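Liston Hall skates through the night

What a night! The Clivell Skate-a-thon filled Liston Hall from seven in the evening until breakfast, and there were still 200 of you rolling round the floor when the sun came up. We wanted to reach 400 laps as a relay and you did 648, which left our lap board looking very silly indeed.

The Kang house band played until two - yes, they did the slow one twice - and then Huiling Mao took over the decks with three solid hours of disco. Her "skate backwards or sit down" round had the whole of Drekeck block in a heap by the far doors, still singing. Please let's have her back!

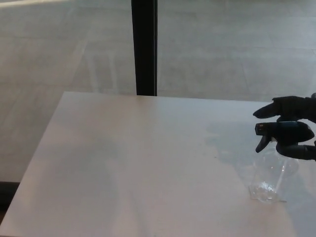 What happens next

Sponsor money is still coming in for the children's ward playroom, and we'd love to get past £700 before term ends. Hand yours in at the Liston office any Monday lunchtime.

Lost property is there too: one green scarf, a set of wrist guards and a single left skate (size six, purple laces). If you got home in the other one, do get in touch.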